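Where Does the Water Go When You Pull the Plug?

I used to sit in the bath and watch the last bit of water spin down the drain. Glug, glug, slurp, gone! I always wanted to know where it went. Now I write about water for a living, so I finally got to follow it.

First stop: the bend. Right under the drain there's a pipe shaped like a letter U (or a bit like a sleeping snake). It's called a trap, and it always keeps a little water sitting in it. That little puddle works like a stopper and keeps stinky air from the sewer out of your bathroom. If you've ever come home from a long vacation to a funny smell, the puddle may have dried up. Run the faucet for a few seconds and it fills right back up!

After the trap, the water drops into a bigger pipe inside the wall. Your sink, tub and toilet all join up in there. There's also a pipe that goes up through the roof and lets air in. Try this: fill a drinking straw with water and put your finger over the top. The water stays put, doesn't it? Lift your finger and whoosh, out it comes. Drains need air in the same way. 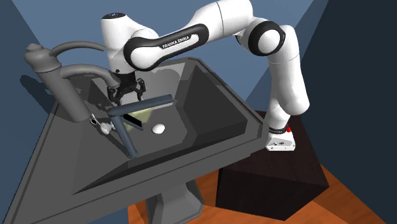

Next the water heads under the street. Most sewer pipes slope downhill, just a tiny bit, so the water rolls along all by itself. In my town, Dalen, one of the pipes is 88 inches across. I could stand up inside it with my arms in the air (I didn't ask to try).

At the end of the pipes is a treatment plant. I visited the one at Urier in June, and yes, it smells, but you get used to it faster than you'd think. Big screens catch the rags, sticks and toys. One worker told me they once fished out 2 rubber ducks before lunch! Then the water sits in huge tanks so the heavy muck can sink. After that come my favorites, the bacteria. They're much too small to see, and they gobble up the dirt that's left. The tank I looked into holds up to 1295 bathtubs of water, and it bubbles all day long so the bacteria get plenty of air.

When the water is clean enough, it flows out to the river. Some of it dries up into the sky, turns into clouds and rains down again.

One favor before you go: please don't pour cooking grease down the sink. It cools off, turns hard and sticks to the pipes. Wipes are trouble too, even the ones that say you can flush them. Put both in the trash.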